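Mururum Writers Board > Contests and Submissions > Word count rules for the Kedus short story contest

tannous_reader
Posted 9:14 pm
The Kedus rules say 3,000 words maximum, title excluded. My draft is 2,990 in one program and 3,023 in another. Same file. Which count do they use?

plainstyle
Posted 9:31 pm
The difference is almost certainly dashes. One program treats word--word as a single word, the other splits it. Scene break symbols can also be counted as words. Search for both and see if that accounts for the extra.

tannous_reader
Posted 9:40 pm
Scene breaks, two of them. The rest is dashes. So I'm over by 23 on the strict count.

oldgalley
Posted 9:52 pm
Submit it. No first reader is going to recount a story for 23 words.

plainstyle
Posted 10:05 pm
Disagree. The Clindo entry form runs its own count on upload and rejects anything over the limit. Kedus moved to that form last September. A reader never sees the file if the form bounces it.

oldgalley
Posted 10:11 pm
I used the Clindo form this spring with a story that was over by my count and it went through. Either the limit has slack in it or it counts the way the generous program does.

plainstyle
Posted 10:20 pm
Or the contest you entered had the check turned off. It's a setting on the organizer's side. One accepted file doesn't tell you how Kedus has it set.

margin_notes
Posted 10:48 pm
Cutting 23 words from 3,023 takes ten minutes. Start with "that," "just" and "began to." Then check dialogue tags in any exchange with only two speakers. Also, the blind judging rule covers the header and the file properties. Entries have been disqualified for an author name in the properties field, which is a bigger risk than the count.

tannous_reader
Posted 11:26 pm
Cleared the properties. Cut 90 words, mostly from the second scene, so it passes in both programs. I kept the dashes. The title is still the working one and I'll change it before I upload.
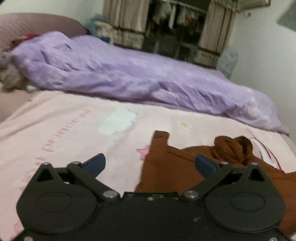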